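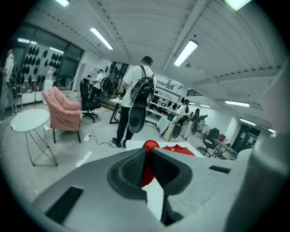

Reading time: 7 minutes

Can a machine fold towels and T-shirts yet? (small laundry, not a factory)

Asked by Milan Smits, Apr 16, 2021
Tagged: laundry, automation, small business, folding
Viewed 3,598 times

Hi all, longtime reader, first time posting. I run a wash-and-fold in Derkport with my sister. Washing and drying pretty much take care of themselves at this point. We load, we press the button, we walk away. Then everything comes out of the dryer in a big warm knot and the rest of the day is us standing at the table.

I kept a tally one week in February (my sister thought I'd lost it) and on our busiest day the two of us folded 274 pieces. The slowest day was 242. That's shirts, towels, kids' pajamas, pillowcases, aprons from the diner next door, everything except socks, which I refuse to count on principle. My shoulders can tell you about every one of them.

So I started looking around for help. I'm not asking for a butler! I'd be thrilled with something that does the T-shirts and the hand towels and leaves the weird stuff to us. I've watched what feels like every folding video on the internet, and I've seen cloth being held up by grippers on both ends, and it all looks so close. Then I go looking for a price and a phone number and it all goes quiet.

What I've found so far:

A salesman from Feltard came by and offered us a flatwork folder. Nice guy, drank two coffees. It does sheets and tablecloths beautifully, at least in his video, but it's as long as our whole back room and he got vague when I asked about shirts.

A friend of my sister's swears by the plastic flip boards, the kind they use in clothing stores. We have one. It's fine. It's also still me doing the flipping.

My nephew says to wait two years and there'll be an arm you can bolt to the table that learns by watching you. He's seventeen and he says that about everything.

So, for anybody who works near this stuff: is he right? What's the hard part, anyway? From where I stand, a T-shirt is about the simplest thing in the building, and I can fold one while arguing with a customer on the phone. Our dryer already knows when a load is dry. Why can't the next step be done by a machine too? And if the answer is "not yet," is there some piece of the job I could hand over now?

Budget is not huge. We could move some things around, but we aren't going to mortgage the house for a towel folder.

3 answers
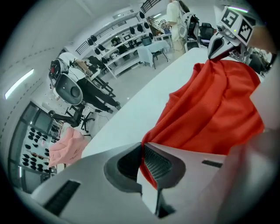 Griet Dijkstra

Short version, Milan: your nephew is onto the right idea and way too cheerful about the calendar. I spent a long stretch doing setup and repair on packing lines before I moved over to testing handling equipment, and soft things are where everybody's nice plan goes to die.

You said a T-shirt is the simplest thing in the building. For you, sure! For a machine it's close to the worst. Think about a box. A box has a front and a back and corners, and if you grab one corner you know where the rest of it is. Pick a shirt out of a heap by whatever bit is sticking up and you could have a hem, a sleeve, half a collar, or the shirt plus a dish towel that came along for the ride. The shape is different every time you put it down. You don't notice any of this, your fingers feel the double layer and rub it apart and you've gone on to the next thing while you're still talking on the phone.

I'd split your job up like this, going by what I've watched people try:

Getting one piece out of the pile. Hard, harder than most videos let on. Look at where the video starts. If the shirt is already lying flat on the table, they've skipped the part that takes you half your day.

Finding the corners and opening it out. Also hard. People often do it with a hold at each side, one pinching while the other looks for the next edge, and it can take a painfully long time. I've stood next to a rig that needed several tries on one washcloth, and I had time to finish a sandwich.

Folding once it's flat. Much better. On a plain towel, all the same size, on a clean table, I'd trust a machine to do a decent job. On shirts it gets by.

Stacking and bagging. Doable if the piles come out the same size, and yours won't.

On your nephew's "learns by watching" thing, that's a real line of work and I think it's the most interesting one going. You have a person do the chore many, many times with a gripper in each hand in place of their fingers, and you record what the grippers saw and did, and later on you try to get an arm to do likewise.
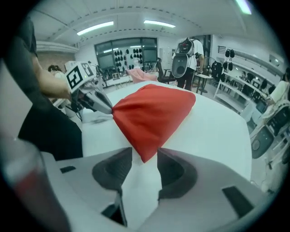

What I like about that approach is that the person has to give up all the things a hand does for free. Try it at home with kitchen tongs, I mean it, take a pair in each hand and fold a hand towel. You'll find yourself going for a corner, dragging it flat, letting go, going back for the other corner. The first few look like a raccoon did them. Once you've been at it for an evening you get a feel for which moves you can do with just a pinch, and those are more or less the moves a machine has a shot at. My own best folds with tongs come from not lifting much at all and letting the table do the work.

But! Going from that to something that runs all day in Derkport with a diner's aprons coming through is a long road. It has to work on the fuzzy robe. It has to know when it's messed up and stop before it stuffs a customer's blouse into the gears. And somebody has to come fix it when it quits, and I'd want that somebody to be closer than a day's drive. Two years for a demo that makes you say wow, yes. Two years for one you can buy and lean on, I'd bet against it. I'd be happy to lose that bet.

As for what to hand over now:

Ask Feltard, or whoever else is selling, for a small-piece towel folder with a person feeding it. They exist. You still pick up each towel and lay it on the belt, so don't expect to walk away, but your shoulders get out of the folding motion, and that sounds like what's hurting. Take your own towels to the showroom. Take the old ones with the curled edges, too. If they won't run your towels, leave.

Raise the table. I know you didn't ask. Put it at elbow height and see how you feel in a week.

Sort before you fold. If the dryer load goes into bins by type first, the folding goes faster by hand, and if you ever do get a machine it'll want it that way anyhow.

Skip anything that needs a subscription to keep folding. I saw one of those being pitched and I was grumpy the entire ride home.

Comments on this answer:

Milan Smits: Wow, thank you. I tried the tongs last night and raccoon is generous. My sister was crying laughing. The part about getting one piece out of the pile really hit me, I'd never thought of it as a step. Do you know what a fed towel folder takes up in floor space?

Griet Dijkstra: Depends a lot on the make so I don't want to give you a number. Measure the spot, then measure where you'd stand to feed it and where the stack comes out, and bring all that to the showroom. People forget the standing part.

vestelow_laundry: Seconding the table height. We put ours up on blocks and I stopped going to bed with a heating pad.

Maes

no. robots cant fold. just hire a high school kid, cheaper and they can also work the counter. we did that and its been great except in exam season

Comments on this answer:

Milan Smits: Ha, fair. The high school kid in question is my nephew and he'd like the robot to do it.

vestelow_laundry

Coming at this as somebody who bought a machine, so take it as one shop's experience. We're about your size, family place, and we do a lot of salon towels. Those are all one size and all one color and there's a mountain of them every day, which made the decision easy. We got a used fed folder from a hotel that was closing down.

Good stuff first. On the salon towels it's great. I lay one on, it disappears, it comes out in thirds, and the stack is neater than mine ever was (my mother disagrees and refolds the top one when she thinks I'm in the back). It doesn't get bored. I can have the radio on and my mind somewhere else entirely.

Less good: it hates anything thin. Pillowcases go in crooked and come out looking like a napkin from a bad wedding. Anything with a string on it is banned for life after the hoodie incident. Lint gets everywhere inside it and if I skip cleaning the sensors it starts thinking there's a towel when there isn't, and it'll just sit there humming at me. It's also louder than I pictured, so we don't run it when there are customers waiting up front.

Shirts we still do by hand. All of them. I looked hard at the shirt folders made for print shops, where you lay the shirt out face down on a plate and it tucks the sides in. They're quick on brand-new shirts in one size. Our shirts are a toddler's, then a linebacker's, then one with a sleeve inside out, and by the time I'd laid each one nice and flat I'd done most of the folding already.

So I'd ask yourself how much of your pile is towels. If it's most of it, go see a folder and bring a big bag of your own. If it's mainly family loads I'd hold on to the money, get the bins and the blocks under the table like Griet said, and check back on the robot arms every so often. I read up on them whenever it's slow here. The clips do keep getting better, and I'd love one for the fitted sheets, which I have never once folded right in my life.

Comments on this answer:

Milan Smits: I think we're maybe half towels? I'm going to tally it by type next week and my sister is going to be unbearable about it. What did you mean by the hoodie incident?

vestelow_laundry: The string went around the roller, and then so did the rest of the hoodie. We bought the customer a new one.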